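Module 506: Household Textiles and Their Care
Handout 5 -- Colour fastness and the sorting of mixed loads

Colour fastness is the degree to which a dyed cloth keeps its colour in use and in cleaning. Students should be able to distinguish fading, in which colour is lost, from staining, in which loose dye settles on another cloth. Both are graded on a scale from 1 (poor) to 5 (no change).

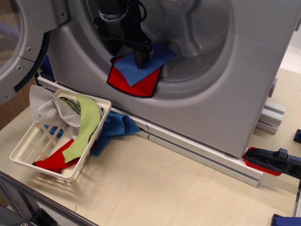
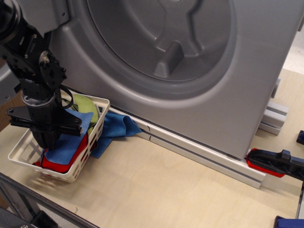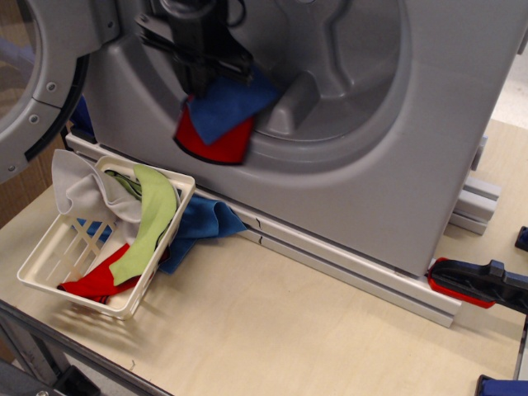

Drum opening of a front-loading machine; red and blue cloths in the first and third views.

Page last changed: 25 September 2021

Deep reds and dark blues on cotton are the usual sources of staining, above all in the first few washes. Wool and nylon take up loose dye readily -- polyester much less so. The Pilter reader, pages 47 to 52, sets out the chemistry in simple terms.

For the written exercise, each student will compare two dyed samples from the Etar set. A strip of undyed cotton is to be stitched to each sample before washing at 40 degrees. Grades are given in daylight, once the strip has dried flat, and entered on the record sheet.

Completed sheets are handed in at Room 124, Jidby Building. Samples must be labelled on the reverse in pencil.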